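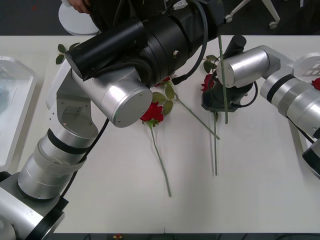
SECTION 2 – LAYING OUT AND SORTING THE ROSES

Read this before you open the stem bag. Applies to the Hawthorne red rose set, with or without the Fleltley vase. If you bought the vase only, skip to Section 3.

What you need
Plain table, light colored if you have one. Red on white is easy to sort, red on dark wood is not.
Wire cutters (not scissors, see caution below)
Lint roller or a strip of tape
Hair dryer with a cool setting
Soft dry paintbrush
The vase or foam block

Clearing the table

1. Wipe the table and let it dry all the way. Color can rub off on a damp surface.

2. Take the stems out one at a time. Hold low on the stem, never by the bloom. Blooms are pushed on, not glued, and will pop off.

3. Lay the roses down with space between them. They can point any direction for now. Just don't stack them – a stem across a bloom leaves a crease.

4. If leaves have hooked together, lift one stem and turn it slowly until it lets go. Do not pull.

Note: leaves slide on the stem. If a bunch has slid down in shipping push it back up until you feel the bump.

CAUTION: Cut ends are wire inside. Sharp. Keep away from kids and from the tabletop finish if you care about it.

Checking the blooms

5. Pick up a rose and let the stem hang straight down. Look at the bend. A small curve is fine and looks better in the vase. A sharp kink should be eased out with your thumbs before you go on.

6. Press the bloom down onto the stem tip, gently, a quarter turn. Should feel snug.

7. Look into the bloom up close. Petals are woven fabric, so you will see the threads, and a pale line along the cut edge. Normal. A few frayed threads also normal. Long loose thread – snip it close, don't pull it or the hole edge goes.

8. Check for lint. White specks show up badly on red. Dab with tape, sticky side out, one light touch. Lint deep in the folds comes out with the paintbrush.
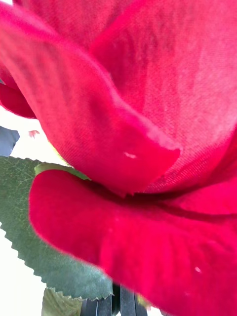 Lucie Landry wrote in to say that tape left a dull spot on her petals, and that a dry brush did the whole job for her set with no tape at all. Worth trying first if your tape is a strong one. Masking tape is OK, packing tape is not.

Shaping the petals

9. Start from the outside. Roll the outer petals back over a pencil, hold, let go. Only the top edge, the base should stay upright.

10. Leave the middle petals closed. Opening everything gives you a flat flower. Want one or two fully open for the front of the vase? Fine, pick them now and set them to one side.

11. Flattened bloom: cool air from the hair dryer, lift the petals with your fingers as you go. Short bursts.

CAUTION: No hot air, no iron, no steam. The fabric shrinks at the edge and teh petal won't roll again.

12. Wrinkle that won't come out – turn that side to the back. Seriously, it won't show once the vase is full.

Sorting by height

13. Line up the stem ends along one edge of the table. Now you can see which ones stand tallest.

14. Tallest go to the center of the vase, middle ones around them, short ones to the rim.

15. Trim only after you have tried the stem in the vase. You can't put length back. Cut at an angle, wire cutters, one firm squeeze. Scissors will chew the coating and ruin the scissors too.

Note: bending the bottom of the stem up into a hook also shortens it, and you can undo it later. Good idea if you switch vases a lot.

Note: keep the leaves above the rim of the vase. If they sit lower, slide them up before you trim.

16. Sweep up cut ends right away. They roll.

Stopping partway

17. If you have to leave it half done, leave the roses flat on the table, blooms not touching, and lay a clean sheet over them. Don't put them back in the bag. The rolled petals will flatten and you start again at step 9.

Problems

Bloom spins on the stem – wrap one layer of green floral tape around the tip, push back on.
Bloom falls off – same fix, two layers.
Red marks on the table – damp cloth, dish soap, then dry. Test a corner first.
Leaves drooping – the leaf wire has bent, hold at the base and lift.
Smell when first opened – air the stems out overnight in a room with a window open.

Spare leaves and blooms: order from Retutix, part 917 for the leaf bunch, part 1000 for the red bloom, part 2000 for a full stem. The older Flisbridge blooms don't fit these stems, the hole is to small. Don't force them.

Before moving on to the vase, have every rose checked, shaped and lying flat within reach. You will be holding the vase with one hand so put the ones you want first closest to you. 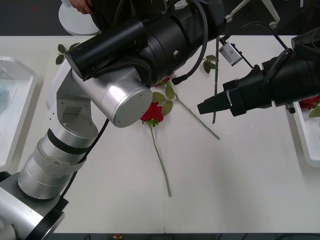 SECTION 3 – FILLING THE VASE

1. Put the vase where it's going to stay. It gets heavy with gravel in.

2. Gravel or foam in first, up to the line on the inside. Then the tall center stems, pushed down until they touch bottom.

3. Turn the vase a little after each stem and fill the gaps as you go. Short stems last.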